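Town Services > Public Art > Lights and Displays > Ticket 2740

October
By the public art support desk, Lolley

Ticket 2740: Memorial lights at Kiiskinen Park shutting off early
Status: open, on watch
Last updated: Sunday, 9:15 p.m.

Reported problem

The string lights on the remembrance display go dark well before the posted time of 10 p.m. Residents walking the loop path say it happens most evenings. The display has up to 3000 small bulbs, strung over the memorial wall and the row of knitted wreaths next to it, and it is run by 2 Vurkari controllers in the locked cabinet behind the wall. When the lights quit, they all quit together. The path lamps stay on.

Entry 1

Called the supplier, Boteck. Their first answer was a power dip, which was also their first answer in the spring when the bandstand speakers died. I asked how a power dip would know to arrive at almost the same time every evening. They said the wall dates from 1964 and old wiring does strange things. The wall may date from 1964, but the wiring to the cabinet was replaced when the path was widened, and I have the electrician's sheet. Sent them a copy.

Asked for something more specific than "old wiring."

Entry 2

Boteck replied by email. Update the controllers, they say, and the problem goes away. The release notes for the update list a new color wheel and "improved stability." Stability of what is left open.

Ran the update on both controllers anyway. Both restarted and both show the new version on the little screen. Left the schedule alone so we would be changing one thing at a time.

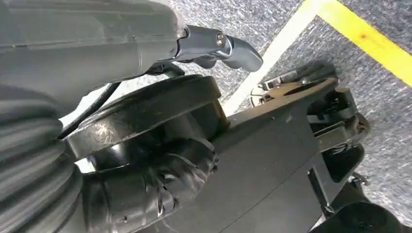

Gray arm with metal finger and bolt head, ribbed sleeve at lower left.

Entry 3

Lights off at 8:04 p.m. So much for the update.

Boteck asked if I was sure the lights were off or if I had perhaps seen them "in a dim phase." I was standing in front of them. There is no dim phase in our program. We asked for plain warm white, on at dusk and off at 10, and the order form says so in one line.

They now suggest a bad timer chip. A bad chip in one controller I could believe. The same bad chip in both, failing at the same minute, I have trouble with. Told them so, and asked them not to ship anything yet. Replacement units are charged to the display budget unless a fault is proven, and I'd like to see one proven first.

Entry 4

Went through the cabinet with the power on and the schedule page open on the laptop.

- Clock on controller A: correct
- Clock on controller B: correct
- Time zone on both: correct
- Off time on both: 10 p.m.
- Breaker: not tripped, no sign of heat
- Plugs and seals: tight, dry
- Light sensor on the cabinet roof: clean

So everything says it should work, and it doesn't. I have been told twice on the phone that the settings must be wrong. Screenshots of every page are now attached to the ticket and I would like that to be the end of that suggestion.

Entry 5

Someone on the events side forwarded the park calendar export. The display was first booked to come down at the end of last month, then extended when the knitting groups asked for more time. The extension was entered on the town website. Whether it ever reached the Vurkari online account is another question, and a fair one to put to ourselves before I complain about Boteck again.

Logged in to the account. There is a second schedule in there, called "Default season," with an off time of 8 p.m. It does not appear on the controllers' own screens. It took over on the day our original booking ended. I didn't create it and can't find anyone in the office who did. Boteck's position is that a customer must have. Their own setup guide, on the page about new accounts, shows a schedule by that exact name. 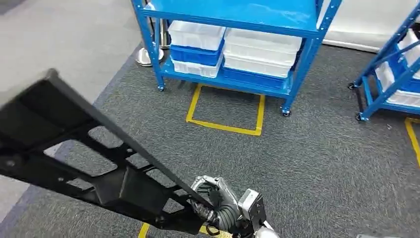
Black ribbed plastic frame above gray carpet, blue metal shelving beyond.

Entry 6

Deleted "Default season" and extended our own schedule to match the new take-down date. Saved, logged out, logged in again to see if it had really saved. It had.

Lights stayed on until 10 p.m. that night. One good night proves very little with this system — the speakers also had one good night — so the ticket stays open.

Entry 7

Second night fine. On the third, the lights went off at 8 again. Back in the account, "Default season" had returned, same name, same off time.

Sent this to Boteck with before and after screenshots. They called back faster than usual. The explanation this time is that the account rebuilds the default after a sync if the "keep default" box is ticked, and the box is ticked for all new accounts. It lives under Billing. I have no idea why a lighting schedule setting would be under Billing, and the person on the phone didn't either.

Unticked the box, deleted the schedule, forced a sync from both controllers. The schedule did not come back after the sync.

Entry 8 (Sunday)

Checked in person at 8:10 p.m. Lights on. Checked the account at 9 p.m. and only our own schedule is listed. Boteck has asked if we can mark this resolved. We can't, not until it has run through to the end of the extension.

Still waiting on from Boteck:

- A written note that the update in Entry 2 had no bearing on the fault
- Confirmation that the box stays unticked after the next update
- Removal of the call-out charge on the latest invoice, given that no one came out

Anyone who sees the display dark before 10 p.m. should call the desk with the time and say whether the path lamps were on. Please don't open the cabinet.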